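Tusbridge Twin-Arm Bench Cell
Product page / Open day notes

I do the sales visits for Tusbridge, so I get to see our bench cell in lots of different rooms, but the Litgate open day on Wednesday was my favourite so far. We had 16 people booked for the morning and far more than that by lunch!

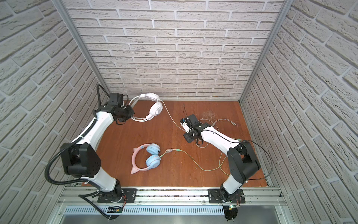

Cables are what everyone asks me about. A box or a block is easy enough to pick up, but a lead goes wherever it fancies, and we wanted a job that people would recognise from their own desk drawers. So we went with headphones (my niece would love the pink ones with the cat ears), and the arms had one hand on the white pair and the other on a little plug-like piece, with all that flex lying about on the board. Both arms bolt to the same front rail, and you can order the cell with or without the brick-look wall panels.

I stayed by the cell most of the afternoon, chatting away and handing out price lists. The demo programme has 47 steps, and you can change any of them from the tablet – I moved two while people were watching.

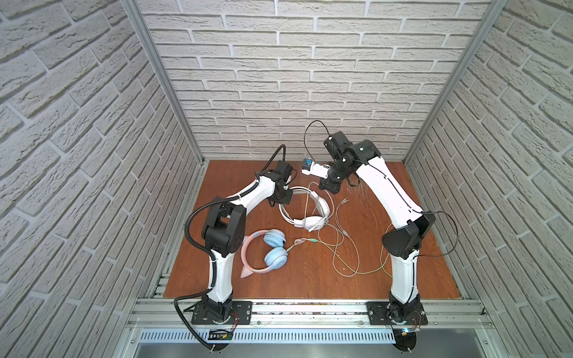

Ikhsan Kwok asked whether the Bridow grippers would fit, as his workshop in Sowerby already has a set, and he said he'd want 1,000 cycles out of them before he signed anything. They do fit, with the adaptor plate. Ask for it when you order.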